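Holport Shared Kitchen – Users' Meeting
Minutes of the meeting held on September 18, 2022
Venue: Agarwal Room, Holport

Status: draft, for approval at the next meeting
Subject: grey work surface, main kitchen

1. Minutes of the last meeting

Approved with one correction. Under item 4, "rear drain" should read "rear drawer".

2. Condition of the work surface 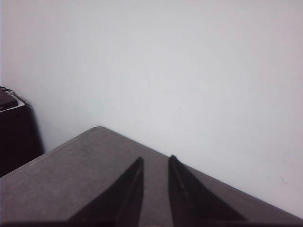
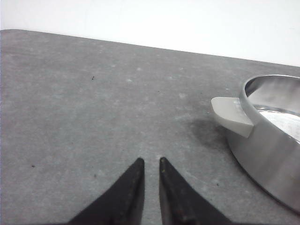 The baking group asked whether the pale patches on the grey were wear or simply part of the pattern, as its members had been scrubbing at them for weeks with no change. The chair replied that the finish is mottled by design and that a mark should be treated as a stain only if it has a definite outline or can be felt with a fingertip. The baking group accepted this but asked for it to be put in writing on the kitchen notice.

The following points were then recorded.

2.1 The surface is matt. Small dark specks show on it and should be lifted with a damp cloth before any dry wiping. Dry wiping first drags grit over the finish.

2.2 Where the back edge meets the white wall there is no trim. Water left along this line can run down behind the surface. The sealant was last renewed in February. It was agreed that the line be wiped dry at the end of every session and that no wet cloths be left there.

2.3 The rounded corner was discussed. One user had asked for a clip-on guard. The meeting did not support this: a guard collects flour and would have to come off for each clean. No action.

2.4 Hot pans. The rule remains that no pan goes straight from the hob to the surface. Pot stands are kept in the drawer under the hob. The lunch group reported that there are now only two stands in the drawer and that this is too few when both hobs are in use. It was agreed to buy eight more.

3. Cleaning products

The cream cleaner supplied with the last order from Savgate was found to leave a white film on grey finishes if not rinsed. The film is hard to see under the ceiling lights and shows up later as dull streaks. Three options were considered:

(a) keep the cream cleaner and add a rinsing step;
(b) change to ordinary washing-up liquid in warm water;
(c) keep the cream cleaner for the sink only.

Options (b) and (c) were adopted together. The cream cleaner is to be moved to the shelf above the sink and labelled "sink only". Scouring pads with a green face are not to be used on the work surface. The existing stock of pads may be used on oven trays until finished.

4. Clearing the surface between sessions

The present rule asks each group to leave the surface "tidy". The evening group said that this had been read in different ways, and that on several occasions jars, a kettle and a bread board had been left standing at the back. The rule is replaced as follows:

4.1 All items brought in by a group are removed at the end of its session.

4.2 Shared pots are washed, dried and returned to the rack. They are not left on the surface to drain.

4.3 The bread board is stored upright in the slot beside the fridge.

4.4 The surface is wiped from the wall towards the front, with crumbs caught in the hand or a dustpan and not pushed on to the floor.

4.5 The cloth is rinsed, wrung out and hung on the rail – not folded over the tap.

The lunch group asked whether a pot still too hot to wash could be left for the next group. The meeting agreed that it could, on a pot stand and with a note, provided the next group is told in person.

5. Repair or replacement

A quotation of £351 had been received from Lekness for re-polishing and sealing the rear joint, to be done in one visit. The surface would be out of use for two days. A separate price for the joint alone was £80.

Discussion turned on whether the finish needed polishing at all, given the reply recorded under item 2. The baking group was of the view that it did not. The evening group preferred to have the whole job done while the kitchen was quiet. On a show of hands the meeting chose the joint only. The polishing may be looked at again after the change of cleaner has been in place for a full season.

Full replacement was not discussed.

6. Lighting

It was noted that the surface looks lighter towards the middle and darker towards the sides, and that this makes it difficult to check the ends after wiping. A strip light under the wall cupboard in the store room is not in use and might be moved. The chair to ask whether the existing socket can be used.

7. Actions

Chair: add wording on the mottled finish to the kitchen notice; accept the Lekness price for the joint; enquire about the strip light.
Secretary: retype the clearing rule (item 4) and post it inside the cupboard door.
Lunch group: buy eight pot stands, receipts to the secretary.
Baking group: move and label the cream cleaner.
Evening group: check that the bread board fits the slot, and report if it does not.

8. Any other business

The key to the store room sticks. Graphite to be tried before the lock is changed.

The drawer labelled "cutlery" holds string and batteries. To be relabelled.

Next meeting: Agarwal Room, date to be circulated by the secretary.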